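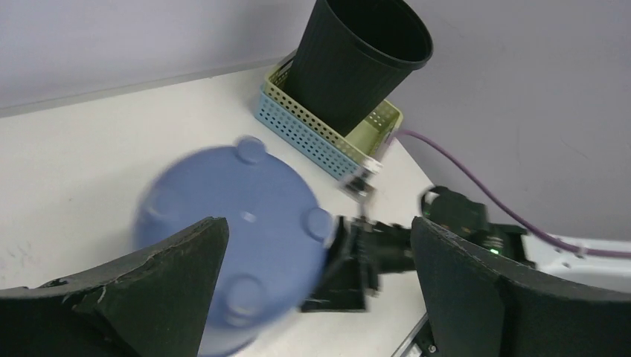 Page last changed: March

Visit report: Skusow sample building, open afternoon

Skusow opened the ground floor of its sample building to visitors for one afternoon in March. The building is where household goods are handled and sorted before they go back to the firms that sent them in. Visitors signed in at 1 p.m. and were free to move between the 3 rooms until closing. The notes below follow the order in which I went around.

Room 606, handling tables

The first room holds the handling tables. They have white tops and are set against a pale lavender-grey wall. Small household articles are lifted, turned, moved, and set down again on them, and a written sheet is kept for each article. The sheet has fields for grip location, surface finish, and the position in which the article was left.

The article I spent the most time on was a blue one, flat and rounded, with four raised round knobs of the same blue spread around its rim. A shape like this is more awkward than it looks. The face is wide compared with a normal grip, so the natural place to take hold is the rim, and the rim is where the knobs are. A grip that lands between two knobs has a clean edge to work with. A grip that lands on one has a smaller contact area, and the article can turn. The sheet used at Skusow records the first contact point by clock position, which seemed a sensible way to handle something with a nearly circular outline.

The color also came up. Muted blue on a white top gives a clear outline under even lighting, and knobs in the same blue as the face have to be picked out by their shadows. The lighting in 606 is diffuse, and I would have liked to see the same table with one lamp placed low to the side.

Containers are kept near the back of the table, close to the wall. The house rule is that the front of the top stays clear for the article being handled. I asked whether the layout is fixed and was told it changes with each batch.

Room 697, storage

Storage is across the corridor. Shelving is open and labeled by batch, with a capacity of up to 3000 articles. Flat goods are stored on edge in dividers. Goods with projections on the face or rim go flat, one per tray, to keep them from rubbing against their neighbors. This costs a good deal of shelf space, and the storage plan on the door shows the flat section taking up most of the long wall.

The labels are printed by a system from Cokateo. The text is small but legible at arm's length. Older labels under the Yadav numbering are still on the lower shelves and are being replaced as batches go out.

Packing room

The last room is for outgoing goods. Cartons from Drurnero are used in two depths, with paper as the filler. The shallow carton is meant for flat goods, but an article with raised knobs needs the deeper one or a cut spacer — the packing sheet lists both options and leaves the choice to the packer.

Practical notes

Entrance is from the yard side. Bags go in the lockers by the door. The corridor between 606 and 697 is narrow, and larger groups should split up before going through. Printed copies of the handling sheet were available at the sign-in desk, and the blank version is the more useful of the two because it includes the field definitions on the back.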